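The owner of the Firnmont laundromat on Ackermann Street has lived above the shop for six years. She agreed to talk on 4th October, before opening, on the condition that we leave her name out.

She bought the business from a cousin in February, at the end of a bad winter. "The pipes had gone twice," she said. "I signed anyway. The rent was low and I knew the customers."

Most of them come from the Pranstead apartments, where the basement machines were taken out and never replaced. She says the busy hours are early morning and after supper. In between she does drop-off orders for two restaurants and a barber.

Asked what people get wrong, she did not have to think. "Soap. They use three times what they need. Then they tell me the towels are stiff." She also wishes they would check pockets. She keeps a jar of screws, coins and hair clips by the register, and it is full again.

Prices went up last year, by a quarter a load. Over the next month she lost a few regulars to the Mitar Plaza laundromat, and most came back. "Their parking is worse," she said.

She has no plans to add a second shop. She would like a new water heater and one full week off. "My sister can run it. She says she can't, but she can."

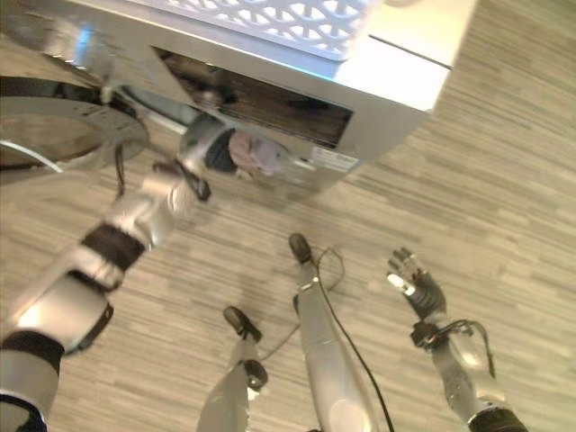
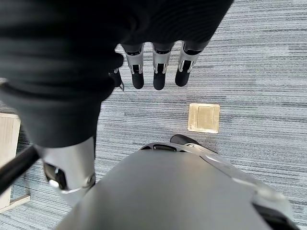
First picture: a front-loading washer with a white plastic laundry basket on top.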